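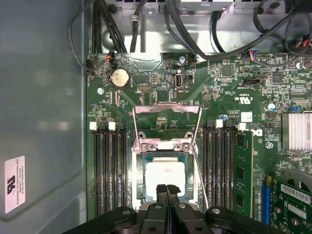
Kenda cell, progress report, Sat 31 August

Good news first — the Kenda cell is back to taking desktops apart, and most of your last payment went into the gripper. I replaced the finger pads, retightened the linkage screws and redid the wrist camera calibration (twice, my fault, I'd loaded the old Pralix file). Side panels still worry me. The gripper has very little room under the sheet metal, so I've slowed that approach way down.

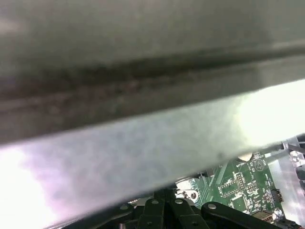

Upkeep and what's next

I check the linkage pins every 600 cycles now and wipe down the pads while I'm in there. It takes me 8 minutes, so no complaints! Work around the CPU socket gets its own speed limit in the Hoani controller.

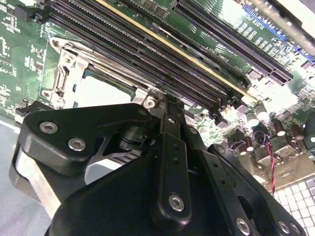 I'd also like to buy 2 spare finger sets from Bernero before October. The money's already in the parts line, I just need your okay.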